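May 18, 2026
Tidying task, bedroom set. Notes for the Gilmont bench and anyone at Cumeck who picks this up.

Spent the morning on the rubbish part of the chore list. The question from the last meeting was whether "clear the bedside table" can go on the list of jobs we think a machine could do by September. My answer is still no, but parts of it are closer than I expected.

Binning hard things is the easy part. Bottles, caps, tubs: they keep their shape, the pads get hold of them, and the bin mouth is a generous target. I would put that down as done for planning purposes, provided the bin stays put. Nobody has tried it with the bin moved halfway through.

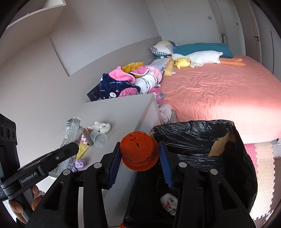
Orange-red cap held over the bin, white bottle already in the bag.

Soft things are another matter. A crinkled wrapper changes shape as soon as it is touched, and a clear plastic cup on its side is hard to find in the depth data. Marked both as open in the Rekex sheet.

The bigger problem is deciding what counts as rubbish. A person looks at a nightstand and knows the plush toy stays and the snack wrapper goes. A paper packet could be either, depending on whether there is anything left in it. We have no rule for that. Calimlim's suggestion was to ask the householder each time, but by then they could have cleared the table themselves.

The bed is out of scope for now. Clothes, blankets and toys in one pile need sorting before anything can be folded, and sorting is its own project. Left it off the list.

Speed: I set the target at 7 items in 4 minutes. A person would beat that easily, but it is slow enough to be realistic and I don't want to argue about it again.

To do:
Write up the keep/bin question as a separate page.
Repeat the wrappers with the bag pulled tight over the rim.
Try caps lying flat, slot side down.
Ask Cumeck for their cup results before we run ours.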